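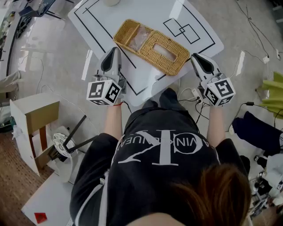

Lello Jewelry Circle – Minutes
16 November 2023, back room, Didedton Library

Opened late, the key having gone home in the wrong coat again. October minutes approved after "broach" was corrected to "brooch" in four places.

1. Winter sale
The fall sale brought in $284 after table fees. Earrings did most of the work. The brooches were much admired and went home with the people who made them. Agreed to take two tables in the winter and put the brooches at the front, where they can be admired sooner.

2. Clasps
The Godoy lobster clasps arrived, 300 of them, in silver tone. We ordered gold tone. Godoy will swap them if we pay postage both ways. Vote: keep the clasps and discover a fondness for silver. Carried, one against.

3. Pricing
Long discussion of whether a beaded necklace that takes six hours can be sold for $18. It can, and was. A motion to charge by the hour was withdrawn once the sum had been done out loud. Minimum for necklaces is now $25.

4. Zusari workshop
Wire wrapping, beginners welcome, bring your own pliers. The fee is $61 for the room and covers us until nine. Last year's ran until ten – the library remembers.

5. Other business
Nickel-free ear wires: yes, and label them. Glitter: still no. The bead mat with the coffee stain is to be retired.

Action items
Swap list for the spare clasps – secretary
New price tags – whoever has the neat handwriting
Second key – carried over from September

Next meeting in January, same room, key permitting.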